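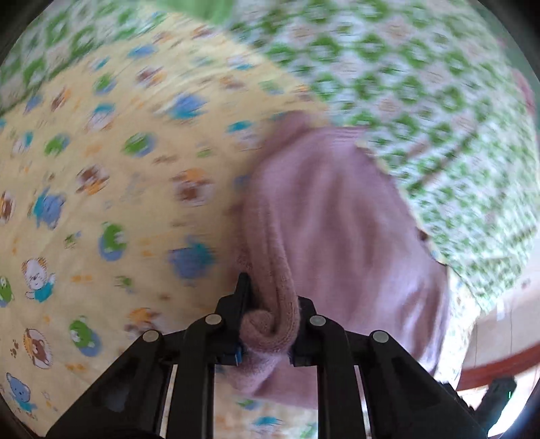

Who has to record a fault when a gripper tool is used in a home?

The person holding the tool at the time records it, before the session carries on, and the site lead signs the entry by the end of the same day.

The rule is set out in the revised code of practice for household handling work, which Wemcombe has published and which takes effect in March. It applies to all homes taking part in the Brellitz programme, 37 at present, and to any firm working in them under contract.

The code covers hand-held grippers and fixed arms used with bedding, towels and clothing. Finger pads must be checked before each session and changed after 500 grips, or sooner if the surface is worn. Fabric must be released at once if a person reaches into the working area. Householders are to be told in writing which rooms will be used, and may withdraw a room at any point.

A draft was open for comment last year and drew 220 responses. Alard, which supplies training to operators, asked for a longer period between pad changes. The request was not accepted, but operators may now keep their logs on paper or on screen.

Section 19, on washing items after handling, has been held back for further work and will be issued separately. Until then the existing guidance remains in force.

Copies of the code are available from the Wemcombe office on request.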